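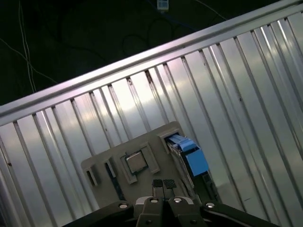

Sitzung 4: Factoring — Forderungen verkaufen statt warten

Letzte Woche hatten wir ja das klassische Darlehen, und ein paar von euch haben am Ende gefragt, was eigentlich eine Firma macht, die genug Aufträge hat, aber trotzdem kein Geld auf dem Konto. Gute Frage, genau da machen wir weiter! Ich schreibe die Notizen wie immer so runter, wie ich in der Vorlesung rede, also bitte nicht als Lehrbuchersatz zitieren (ist im letzten Semester tatsächlich passiert).

Worum geht es?

Beim Factoring verkauft ein Unternehmen seine offenen Rechnungen an einen Dritten, den Factor. Der zahlt den größten Teil des Betrags sofort aus und holt sich das Geld später beim Kunden. Juristisch ist das im Normalfall ein Forderungskauf mit Abtretung nach § 398 BGB. Merkt euch die drei Rollen, die brauchen wir ständig: Der Anschlusskunde verkauft die Forderung, der Factor kauft sie, und der Debitor ist der, der die Rechnung am Ende bezahlen muss.

Unser Rechenbeispiel

Die Eltix GmbH liefert an Stivbridge und schreibt eine Rechnung über 1.000 Euro. Ja, der Betrag ist winzig, aber so können wir im Kopf rechnen. Eltix verkauft die Forderung an den Factor Wuisan. Der behält 10 Prozent als Sicherheitseinbehalt ein, das sind 100 Euro, und nimmt 20 Euro Gebühr. Eltix bekommt also sofort 880 Euro. Zahlt Stivbridge später die volle Summe, überweist Wuisan die restlichen 100 Euro hinterher, und Eltix hat insgesamt 980 Euro bekommen.

Der Einbehalt ist keine Gebühr! Das wird in der Klausur jedes Mal verwechselt. Er ist ein Puffer für Skonto, Mängelrügen und falsch ausgestellte Rechnungen. Die echten Kosten in unserem Beispiel sind nur die 20 Euro, und in der Praxis kommen meist noch Zinsen für die Vorfinanzierung dazu, die lassen wir heute weg.

Echt oder unecht?

Beim echten Factoring übernimmt der Factor das Ausfallrisiko. Geht Stivbridge pleite, hat Wuisan das Problem. Beim unechten Factoring bleibt das Risiko bei Eltix, und wirtschaftlich sieht die Sache dann eher wie ein Kredit mit abgetretener Forderung als Sicherheit aus. Das hat Folgen für die Bilanz, dazu mehr in Sitzung 6.

Achtung bei der Abgrenzung: Auch beim echten Factoring haftet Eltix dafür, dass die Forderung überhaupt besteht. Wer eine Rechnung für eine nie gelieferte Ware verkauft, kann sich nicht auf das Ausfallrisiko des Factors berufen.

Offen oder still?

Beim offenen Verfahren weiß der Debitor Bescheid und zahlt direkt an den Factor. Beim stillen Verfahren erfährt er nichts und zahlt weiter an seinen Lieferanten, der das Geld dann weiterleitet. Viele Mittelständler mögen das stille Verfahren lieber, weil sie Sorge haben, dass die Kundschaft sonst Geldnot vermutet. Ich halte die Sorge inzwischen für etwas übertrieben — aber darüber dürft ihr gern mit mir streiten.

Qiuyue Ding hat in der Übung gefragt, ob der Factor jede Rechnung nehmen muss. Nein, muss er nicht. Üblich ist ein Limit pro Debitor. Liegt es bei 590 Euro, dann ist unsere Rechnung von oben nur bis zu dieser Höhe abgesichert, und was mit dem Rest passiert, steht im Rahmenvertrag.

Bis zur nächsten Sitzung

Bitte lest den Fall Lidville im Reader und rechnet das Beispiel noch einmal mit doppelter Gebühr durch. Überlegt euch außerdem, ab wann Eltix mit einem einfachen Kontokorrentkredit besser fahren würde. Wir fangen nächstes Mal direkt mit euren Ergebnissen an — Taschenrechner reicht, Laptop braucht ihr nicht.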